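Chapter 3
Moving Bags: How Luggage Travels Through a Hub Airport

What you will learn
How a checked bag gets from one aircraft to another
Why minimum connection times are set the way they are
What the words "tail-to-tail," "interline" and "short-shipped" mean
How to read a bag tag

Most passengers think of a connecting flight as one event: you get off one plane, walk through a terminal and get on another. Your suitcase has a much busier time of it! While you are looking for coffee, it may be lifted, scanned, sorted, stored, scanned again, driven across the ramp and stacked in a hold, and at several of those points it will be handled by people who work for different companies. I have spent years around baggage halls and I still find them thrilling places to stand in, with belts running overhead and carts coming and going at the doors.

We begin with a story, because the whole chapter can be hung on it.

Nisha Grewal was flying from Gotska to Tosska with a change at Grestance. Her first flight arrived late on a Tuesday evening, and she reached the second gate just as boarding was closing. She made it. Her suitcase, which had been in the same aircraft a few feet below her seat, did not. It reached Tosska the next morning, and by lunchtime it was at her hotel.

What went wrong? In one sense, nothing at all. Every belt was running and every worker was where the roster said they should be. The bag was "short-shipped," the industry's term for a bag that misses the flight its owner is on. To see how that happens we have to follow the suitcase, and the first thing to look at is the tag.

The tag and the message

A bag tag carries a bar code, and the bar code holds a number. That number has no route in it. The route lives in a message sent between computers, which ties the number to a passenger, a flight and a destination. When a scanner reads the tag, the sorting system looks up the message and decides where the bag goes next. If the message is missing, the bag is sent to a manual coding station, where a person reads the printed part of the tag and types in the flight.

This is worth pausing on — a bag with a perfectly good tag can still be lost to the system if its message never arrives. Transfers between two airlines, known as interline transfers, are especially prone to this, as the message has to pass from one company's computers to another's.

Not everything on the belt is a suitcase. Strollers, skis, small boxes and soft bags with long straps all have to be dealt with, and loose straps are the great enemy of a sorting belt. Many airports put such items into open plastic trays called tubs, which run along the belt and keep the item inside from snagging. Plastic containers of one kind or another turn up all over an airport, from the security lane to the lost property office.

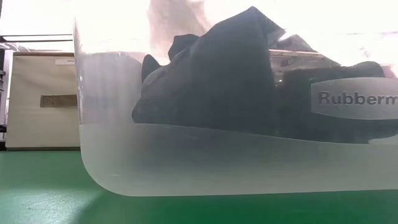

Figure 3.1 A translucent plastic storage bin. The contents show only hazily through the milky walls.

Three ways across the ramp

Let us go back to Grestance, which in our story handles 200 transfer bags in its busiest hour. A bag coming off an arriving flight can take one of three paths.

The first is through the main sorter. It is put on a belt, scanned and sent to the chute for its next flight. This is the normal path, and it works beautifully when there is time.

The second is tail-to-tail. A driver meets the arriving aircraft, picks out the bags with tight connections and takes them straight to the departing one. It is quick, but it needs a driver, a vehicle and a loader who knows which bags to pull.

The third is the early bag store. If the next flight is hours away, the bag is parked, sometimes in a tall rack served by cranes (do visit one if you ever get the chance), and called out when its flight opens.

Nisha's suitcase should have gone tail-to-tail. Her inbound flight was late enough to leave only 30 minutes, but the handling company, Pathak, had its one free driver at the far end of the ramp, 500 yards from the aircraft. The bag went to the main sorter and reached the chute after the hold had been closed.

Before you read on

Write down how you would have used that one driver. Which bags would you pull first, and what would you need to know about them before the aircraft landed? Keep your notes. We will come back to them in Section 3.2, after we have looked at how the minimum connection time at an airport is worked out and who gets a say in it.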